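**Zwischenbericht an die Wanholm-Stiftung, November 2019**
Projekt: Sturz- und Fixierungsprävention, Pflegezentrum Zatdale
Projektleitung: Senga Laing

Die Schulung zu Alternativen bei freiheitsentziehenden Maßnahmen ist auf 3 von 7 Stationen abgeschlossen. Sturzereignisse und Fixierungen werden seit März über ein gemeinsames Formular erfasst. Die Auswertung übernimmt Gendetico. 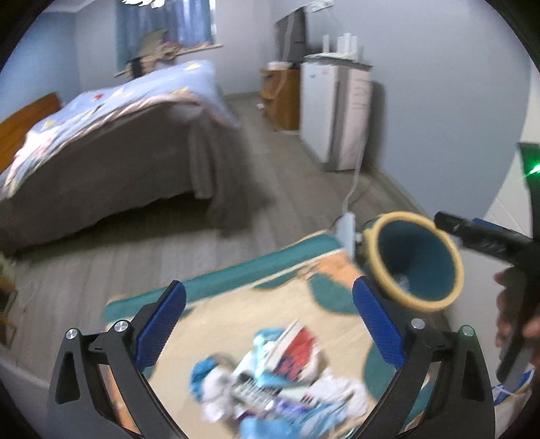 Die Begehung der Bewohnerzimmer erfolgt anhand einer Checkliste von Torquil MacRitchie. Erfasst werden Betthöhe, Beleuchtung, Rufanlage und Bodenbeläge. Lose Teppiche gelten als Risiko, ebenso Gegenstände auf der Lauffläche, etwa Verpackungen und Textilien auf einem Teppich mit Bordüre. Papierkörbe sind außerhalb der Gehwege aufzustellen.

Offen ist die Dokumentation der Bedarfsmedikation. In der Station Pringle fehlt bei nächtlichen Gaben teilweise die Uhrzeit, ein Abgleich mit den Sturzprotokollen ist dort derzeit nicht möglich. Das Formular wird angepasst.

Mittelabruf: 60 Prozent des Schulungsbudgets. Für Niedrigbetten werden zusätzlich 2.000 Euro beantragt, Kostenvoranschlag in Anlage 2.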